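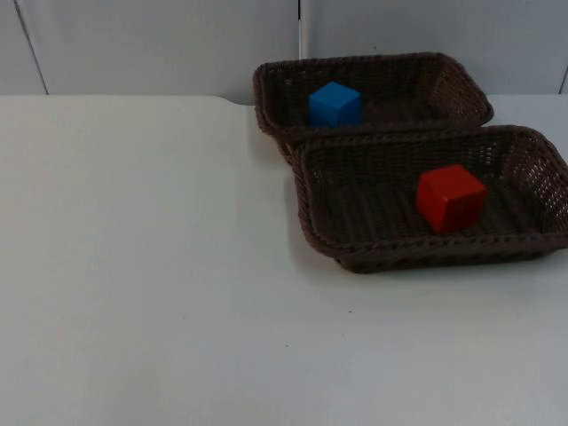

Two wicker baskets on the white table, one cube in each.

I am living in Clurnerlow for six years now, and until this spring I had never gone to a hearing about a law. I thought such things were for lawyers and for people who like to hear themselves in a microphone. But my neighbor Marianna Olszewski asked me to drive her, and so I went, and I want to write it down while I still remember the details.

The proposal is about old criminal records. If a person was convicted of a small offense, nobody was hurt, and the person has had no trouble with the law in the years after, the record would be sealed without the person asking for it. Today you can also have it sealed, but you must ask. You must find the right form, get a certified copy from the court where it happened, pay a fee of 100 dollars, and then wait for a judge to look at it. If you have moved since then, you have to write to the old court by mail. Marianna did it for her son. The first time the envelope came back to her, for the reason that one page was signed in blue and the clerk wanted black. I did not believe this until she showed me the letter.

The hearing was in the county building, on the second floor, and there was no air. We sat from nine until after lunch. First came other matters, for example a very long one about the towing of cars, and I confess I read my phone during this part.

When our subject came, the man who spoke for the proposal explained the money side. He said the court office here still has 58 boxes of paper files which are not in any computer. For these the sealing cannot be automatic, because a computer cannot seal what it does not have. So the text says that paper files must be entered first, and there is no date by which this has to be finished. I found this the weakest point. A law without a date is, in my opinion, more like a wish.

Against the proposal spoke a landlord from Overgaard. I expected to dislike him but he was polite and he had prepared himself. He said that when he rents out a room in a house where families live, he wants to know who is coming. Then one of the members asked him if he would refuse a person for a shoplifting from twelve years ago, and he thought for a moment and said probably not. But he would like to decide it himself. I understand him a little. I still think he is wrong, as most landlords will not think for a moment, they will see one line on the screen and take the next applicant.

What surprised me was how short each person may speak. You have three minutes and then a small light becomes red. Marianna had written four pages by hand. She got to the middle of the second page, and then she folded them and said the rest from memory, quickly, about the job at the warehouse in Brarar that her son was offered on a Monday and lost on the Friday when the background check came. The chairwoman let her go over the time. I was grateful for that.

There was no vote. They will change the wording of two paragraphs and talk about it again in April. Written comments are accepted until then, and you can hand them in at the window downstairs. They ask for your full name and your address, and the comment becomes public, so think about this before you write something private about your family.

In the country where I was born, a record of this kind disappears by itself after some years, and people there hardly know that it happens. I grew up thinking it is so everywhere.

If somebody from the south side needs a ride in April, I have three free seats. Parking behind the building is free for two hours, but the hearing is longer, so use the street by the library.

Comments

Eugeniusz Żak
Thank you for writing this. I was in the third row and left after the towing part, I thought they had postponed the rest. Do you know if traffic offenses are also included?

Reply from the author
Not all of them. Driving without a license yes, driving drunk no. It is in the second paragraph of the text, but that is one of the two they will change.

Dee from Urnness
We paid the fee AND a lawyer. The lawyer wanted 500 just to fill in the form. My brother waited most of a year after that.

quiet_porch
I'm on the landlord's side here, but this was a fair write-up. Is one of those seats still open?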